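The Long, Happy Road of the Seed Swappers

On a Sunday morning in August, Marisa Russo has beans all over her kitchen. They're in muffin tins, in egg cartons, in a row of coffee mugs on the windowsill, and every one of them is going to a stranger. "Take a handful," she tells me before I've even sat down. "No, a real handful!"

Russo runs the Skillendale Bean Exchange, a mail-order swap with 90 members and no prices. You send beans you grew, you get beans somebody else grew, and a letter usually comes tucked in with them. I joined last spring with one sad envelope of pintos and I have been hopelessly in love with the whole business ever since.

The letters are half the fun. One member writes only about weather. Another draws the bugs he finds, beautifully, with their Latin names (and a few names of his own). Russo keeps them all in a filing cabinet that used to hold her tax records. The tax records now live in the garage.

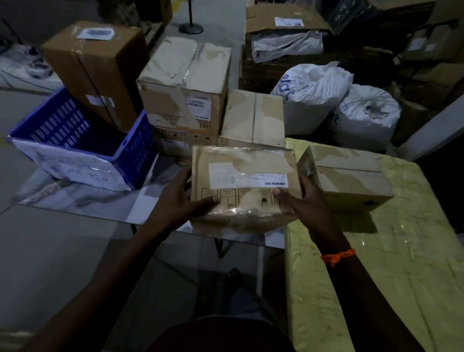 Beans travel better than almost anything else you can grow. A tomato bruises if you look at it wrong, and cut flowers start sulking at the first mailbox. A dry bean just sits there in the dark, alive, waiting. Most swaps go out in padded envelopes, but the big fall orders get a small carton, and Russo is a great believer in tape. Her ideal is a box like the little tan one here, with shiny clear tape right across its face and the shipping label up front where a tired person can find it. Then she shakes it next to her ear. If it rattles, she opens it up and starts over.

The star of this year's list is a fat speckled climber called Sudenik, cream with maroon splashes, like somebody flicked a paintbrush at it. It came to the exchange from Ubaldo Monti, a retired bus mechanic who grows it up strings on the side of his house. His vines reached the gutter 15 days ahead of last year's, and he is still telling people.

Monti cooks them the slow way, six hours on the lowest flame his stove will give, with sage, garlic and more olive oil than I would have dared. The skins stay whole and the insides turn to something like chestnut cream. I ate two bowls standing up.

He grows another one, Hartono, a small black bush bean he swears by for soup, and he has been crossing the two for years just to see what happens. What happens, mostly, is odd-looking beans. He plants those too.
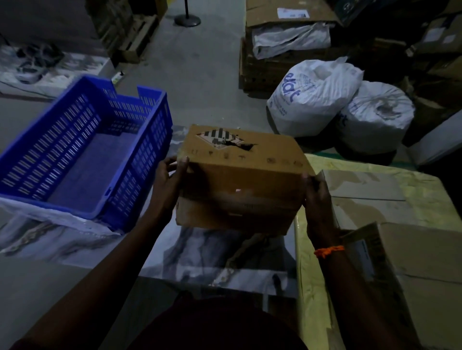 Well traveled: a scuffed carton with a torn striped hazard label on top.

By the time the frost comes, the exchange will have a new list out, and Russo says it will be the longest yet. Last season's swap moved 2,099 packets, all sorted on that kitchen table. She still writes the variety names by hand, in green ink.

I've already cleared a strip along my back fence for next year. The Sudenik get the sunny end.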